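Home and Tidying – For Young Readers

We use cookies so that the site remembers your choices. Accept / Read more

Why does a table fill up so quickly?

By Hanan Haddadin
19 Jun 2021

Think of a table in your home. Perhaps in the morning it was clear. By the evening there is a cup on it, a tissue, a bag, and a cloth which belongs to another place. Where did all of this come from?

A table is flat, and it is at the right height for our hands. When we come into a room carrying something, the hands want to put it down. The floor is too low and the shelf is often too high. The table is just there, so the table wins.

There is another reason. When one thing is already lying on the table, it is easier to add the next one. You see a paper cup and you think, "I can leave my tissue beside it." Then your brother sees the cup and the tissue, and he leaves his socks. I grew up in Trelanau in a flat with one table for everything – eating, homework, sewing – and my mother called this "the table is having guests".

How do we begin?

Many children look at a full table and feel tired before they start. It helps to look for families of things. A family is a group which goes to the same place.

Soft things are one family. Cloths, small bags and clothes often lie in a twisted heap, and a heap looks bigger than it is. Open each piece and shake it. Then you can see what it is, and if it must be folded or washed.

Paper and card are another family. A used tissue goes in the bin. A paper cup goes there too when it is finished, but look inside it first! Milk cartons need a small check. Lift the carton gently. If it feels heavy, there is still milk inside, and an adult can tell you if it is good to drink or not. If it is empty, rinse it and press it flat. In some towns cartons are collected with paper and in other towns with plastic, so ask at home how it is done where you live. 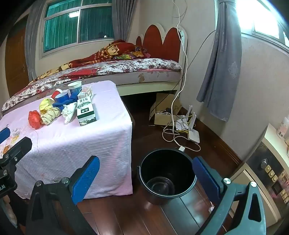
The tablecloth comes last. When everything has gone to its place, look for crumbs and sticky spots. Crumbs you can brush into your hand. For a sticky spot take a damp cloth and press on it, then wait a little before you wipe. Please don't pull the tablecloth off while things are standing on it. I tried this when I was 10, and we had one glass less in the family.

A bucket is a good helper for this work. Put it on the floor near the table, with a little warm water in it, and you don't need to run to the sink each time. Keep it away from the place where people walk.

Try it this week with a clock. Set it for 60 seconds and do only one family. Tomorrow you can do another one.

Words to know
Crumpled – pressed into many small folds.
Rinse – to wash quickly with water only.
Damp – a little bit wet.

More for young readers
Why do socks get lost?
How a towel dries
What lives in the dust under a bed?
Folding a shirt, step by step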